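Cletow Bazaar Listings: README

Welcome, and thank you for stopping by! This small collection gathers the stall listings from charity bazaars put on by embassy families and cultural associations, typed up from the printed programs that visitors usually leave on a chair on their way out. Samah Ouali started it with a shoebox of her mother's programs, and it has been growing at its own gentle pace ever since.

There are 89 listings in the current release, drawn from 12 bazaars. Each row gives the host city, the country or association running the stall, what was sold (food, crafts, plants, secondhand books and so on) and the cause the money went to, wherever the program named one.
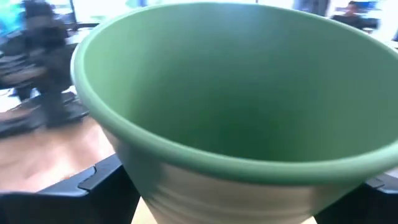

Urkent Community Archive, Programs and Ephemera Team

Spellings of dishes are kept just as printed, even when two stalls disagreed — and they often did! Prices are left blank if the program gave none. Two programs came to us with missing pages, and their rows are marked "partial" in the notes column.

You are welcome to use the listings for teaching or research, with a credit to the team. Corrections go to Siwan Penry, who also looks after the October update and is always glad of another old program.

Last revised 12 August 2026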